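The woman who runs Ferri does not like the word "decluttering". She winces when I use it, then uses it herself 3 minutes later and pretends she hasn't.

Ferri is a two-room business above a dry cleaner's, and what it sells is other people's old office furniture. When a company shrinks, moves or quietly stops existing, she is rung up to take away whatever is left. "Mostly it's chairs," she says. "You would not believe how many chairs a firm buys on the way down."

She got into it by accident. She had been office manager at Vulleo, which made booking software for dentists until the dentists went elsewhere, and in its last November she was asked to get rid of everything by the end of the month. She sold the lot to a language school and found she had enjoyed herself for the first time in six years. "I felt a bit guilty. People were crying by the lifts and I was haggling over a sideboard."

The stock list stood at 2409 pieces when we met. In spring it was 2241, so the rent on the storage unit is, as she puts it, "having a lovely time". Desks are the trouble. Everyone wants them to be smaller than they are, and nobody wants to carry one upstairs. She checks the underneath before she looks at the top – a scratched top can be sanded or hidden under a keyboard, but a bent leg will wobble until the day it goes in the skip. 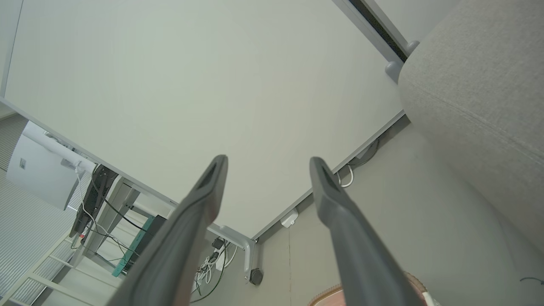
One of her buyers, who was in collecting a filing cabinet and had stayed for the tea, put in that he would happily pay double for a desk that arrived in one piece with its screws, and that the last one he bought elsewhere had come with a bag of somebody else's. She told him he could pay her double whenever he liked. He went back to his biscuit.

I ask whether working from home has been good for trade. Good and bad, she says. Offices empty out, which fills her shed, but the people at home want something that goes with the curtains. She has tried selling through Podo, the local listings site, and found it heavy going. "They ask if it's still available. I say yes. Then they vanish, as if yes was the wrong answer."

Her own desk, I notice, is a kitchen table. She says it was her aunt's and is not for sale, though she names a price.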